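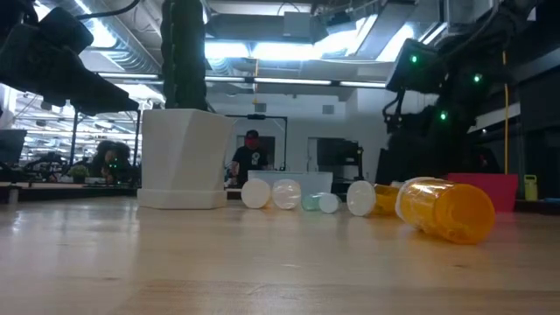

机の上に並べた薬の空き容器とふた。左はサボテンらしき鉢。

検索 キーワードを入力 検索する

ホーム 暮らし 片づけ 道具 過去の記事 プロフィール

空き容器は取っておくべきなのか

2019年11月25日

「薬の空き容器は小物入れに最適」という記事を、この夏から何本読んだかわからない。ビーズ、画びょう、種、旅行用の綿棒。どの記事でも容器は新品のようにきれいで、ラベルの糊の跡もなく、ふたは全部そろっている。うちの引き出しはそんなふうになっていない。

オレンジ色の半透明のボトルは、見た目だけなら確かに悪くない。光が当たると琥珀みたいな色になるし、捨てにくい気持ちはよくわかる。問題は、中身を入れたあとである。色がついているせいで、白い画びょうも黄色い画びょうも、外からは同じ色に見える。結局ふたを開けて確かめることになり、それなら透明な袋でいいではないか、と思ってしまう。

ふたも信用していない。白いふたばかりが増えて、どれがどのボトルのものか、合わせてみるまでわからない。少し透けたふたと真っ白なふたを並べると大きさは似たように見えるのに、ねじの切り方が違えば締まらない。7月にOkvilleという店の通販で詰め替え用の小瓶を7個組で買ったときも同じ目にあった。送料別で582円。安いとは思ったが、きちんと閉まらないのが2個混じっていた。商品説明には「密閉」と書いてあった。密閉とは何だったのか。

緑色の小さい容器はまだ使いみちが決まらない。ネットではピアス入れにすすめる人が多い。ピアスをあんな筒に入れたら、絡まって出てこないだろう。 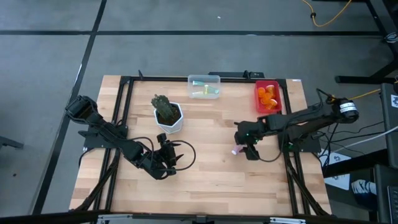

とりあえず、机に残すものを減らすことにした。木の机は広く空いているほうが気分がいいし、寄せ木の濃い色と薄い色が混ざった模様も、物で隠れるとただの茶色い板になる。サボテンの白い鉢だけは置いておく。角ばった形は掃除のときに布が引っかかりそうで買う前は疑っていたのに、これは案外すんなり拭ける。疑って損をした数少ない例だ。

さて、容器をまとめる箱である。読者の方からDesikの仕切りつきケースをすすめられたので調べてみた。仕切りが動かせるのが売りらしい。仕切りを動かしたくなるのは最初の日だけだと思うのだが、どうだろう。Zillentのほうは仕切りがなく、角の丸いただの箱で、そのぶん値段も控えめだった。私ならこちらを選ぶ。とはいえ、空き容器を入れるために新しい容器を買うという話の筋が、どうにも気に入らない。しばらくは家にある半透明の箱で済ませる。

片づけブログのChantharasriには「容器は109個まで増やしてから選別せよ」とあった。109という数字の根拠はどこにも書いていない。増やしてから選ぶ場所がある家なら、そもそも片づけに困らないと思う。

当面の決めごとは次のとおり。

・ふたの合わない容器は、その日のうちに出す
・ラベルの糊が取れないものも出す
・食べ物は入れない。薬の匂いが残っていないと言い切れる自信がない
・中身の名前を書いた紙を貼る。貼る紙がもったいないと感じたら、その容器はいらない

最後の項目は、自分で書いておいて少し怪しい。紙をもったいないと感じるのは、容器とは関係なく私の性格のせいかもしれない。

自治体によって出し方も違うので、まとめて捨てるつもりの人は先に確かめたほうがいい。うちの地域の分別表は、本体とふたを分けろと書いた次のページで「分けなくてよい」とも読める書き方をしている。問い合わせるつもりだが、まだ電話していない。

お問い合わせ | © 2019 当ブログの文章の無断転載を禁じます | ページの先頭へ戻る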